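Part 4: Setting up the home battery monitor

By now you should have the Vevari battery on the wall, signed off by whoever fitted it, and a little grey box called the Robles sitting in its packaging waiting for you. I wrote parts 1 to 3 for people choosing a battery in the first place, so if you skipped those, no harm done. This part is only about getting the monitor talking to the battery and telling it when to charge.

I've set up mine twice (once badly) and then my neighbour Sawsan Qudah's, so these steps come from doing it and swearing at it a fair bit. The booklet in the box is fine but it's written for fitters, and it puts the tariff settings right at the back where I missed them for months.

Before you start

You'll want your latest electricity bill, your wifi password, and a phone with some charge in it. Give yourself a free hour. It doesn't take that long, but the first update is slow and you mustn't switch anything off while it runs.

CAUTION: Nothing in this part needs you to take a cover off. If a step seems to want a screwdriver, you're on the wrong step. The wiring inside the battery and the meter cupboard is a job for an electrician, and there's enough stored in there to hurt you even with the mains off.

4.1 Connecting the monitor

1. Plug the Robles into an ordinary wall socket, within 8 metres of the battery. Mine is in the hall.

2. Wait for the light on the front to go from red to a slow blinking blue. Go and put the kettle on, it's a good few minutes.

3. On your phone, open the app and tap Add a home. Type in the code printed on the underside of the box. The zeros and the letter O look exactly the same, and I got it wrong three times!

4. Pick your wifi and put the password in. It only sees the slower 2.4 band, so if your router gives the two bands different names, choose that one.

5. When the light stays a steady blue, tap Find battery. You should see the name Vevari and a percentage.

Note: if it finds nothing, move the box closer and try again before you phone anybody. Sawsan's wouldn't connect from the kitchen at all, and two walls nearer it was fine.

4.2 Telling it about your tariff

This is the bit that saves you money, so please don't skip it like I did.

1. Go to Settings, then Prices, then My tariff.

2. If your supplier is in the list, choose it and check the times against your bill anyway. The ones for Jaltstead were an hour out when I looked.

3. If it isn't there, tap Enter by hand. Put in the start and end of your cheap hours, the cheap price, and then the ordinary price. Pence, not pounds.

4. Tap Save twice. The first tap only closes the keyboard, which caught me out.

4.3 Choosing how it charges

You get three modes. Solar only fills the battery from your panels and never from the grid. Cheap hours tops it up overnight. Mixed does a bit of both and guesses from the weather forecast. I use Solar only from July until the evenings draw in and Mixed for the rest of the year, but if you haven't got panels, Cheap hours is the one for you.

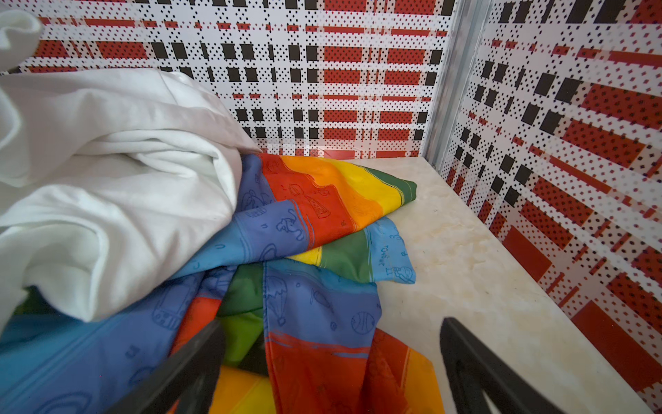

Once you've picked a mode, set the reserve. That's the amount the battery keeps back in case the power goes off, and it comes set to nothing.

1. Tap Reserve and drag the slider up. I keep mine at a fifth.

2. Set the charging limit to 400 watts for the first night, just so you can watch it behave. You can put it back up to full in the morning.

3. Have a look at the graph after breakfast. My first night showed 2,245 watt-hours gone in, and I was ridiculously pleased with myself.

CAUTION: a reserve only helps in a power cut if your fitter put in a backup switch. Plenty of homes don't have one (ours in Mirkville didn't to begin with), and without it the battery shuts down along with everything else. Ask, and get the answer in writing.

4.4 If something looks wrong

Steady red light: no internet. Restart the router first, then the box.

Percentage stuck: close the app completely and open it again.

Code 495 on the screen: the clock is wrong, so it's charging at the wrong times. Go to Settings, Clock, and turn Automatic off and on again. I get this one every time the clocks change.

Anything that smells hot, buzzes loudly or trips the main switch: turn the battery off at its isolator if you can reach it safely, leave it alone and ring your fitter.

Last updated 2019-01-07

More in this guide
Part 1: Do you need a battery at all?
Part 2: Working out what size to buy
Part 3: Questions to ask your fitter
Part 5: Reading the graphs
Part 6: Moving house with a battery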